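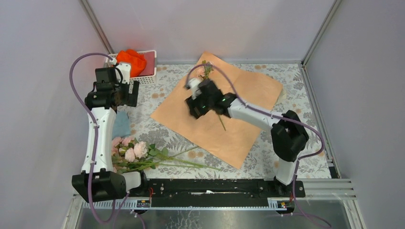 Figure 7.1 A square of peach-colored wrapping paper turned corner to corner, with pink roses near its lower point.

Chapter 7
What the Wrapper Costs: Pricing Small Goods

The first thing I ever sold for money was a bunch of flowers, and I lost 40 cents on it. I was fourteen, my aunt had given me a folding table outside her shop in Briswood, and I had worked out my price by looking at what the stems cost and adding a bit. I was very proud of the bit. I had forgotten the paper, the ribbon, the tape, and the bucket of flowers that went brown before anyone bought them.

I still think about that table when I teach this chapter, and I've taught it a lot of times now. Students come in sure that pricing is the easy part of running a shop (you buy a thing, you sell it for more) and then we sit down with a real set of books and the room goes quiet.

So let's start with the quiet part. In Chapter 6 we split costs into fixed and variable. Rent is fixed. Your cooler's lease is fixed. The roses are variable, and so is every sheet of paper you wrap them in. That split was fairly painless on the page. It gets messier once there's a customer waiting, and most of Chapter 7 is spent in the mess.

The shop we'll follow is called Zullau, and it belongs to Lorraine Tunstall, who was kind enough to let me go through two years of receipts. Lorraine buys her wrapping paper in cases of 1000 sheets. A case costs her $800. That makes each sheet 80 cents before anybody has folded it, and when I told her so she asked me to do the sum again. She had been carrying paper in her head as "pennies."

In one October she sold 562 wrapped bouquets. Work out the paper for that month before you read on – I'll wait.

You should have $449.60, if every bouquet took a single sheet. Her rent that month was $3925, so the paper came to a little over eleven percent of the rent, and none of it was in her prices. She'd been charging for flowers and labor and giving the wrapper away.

Now, should she have raised her prices? Maybe! My colleague Dinesh Matubbar would say yes without blinking, and he and I have argued over it in more than one parking lot. My own view is that it depends on what the customer thinks they're buying. Someone who wants roses for the kitchen table may be happy with a rubber band. Someone on the way to a hospital or a first date is buying the wrapped thing, whole, and would feel a bit cheated by anything less.

That difference has a name, perceived value, and we'll get to it in Section 7.3. First we need a clean way to count costs per item, including the ones that hide in drawers and under counters.

Before you start Section 7.1, you should be able to:

Tell a fixed cost from a variable cost
Find the unit cost of something bought by the case
Read a simple monthly expense sheet

If the second one feels shaky, go back and redo Problems 4 through 9 in Chapter 6. Keep your answers, as we'll use Problem 9 again.

Key terms in this chapter: unit cost, markup, margin, spoilage, perceived value, break-even price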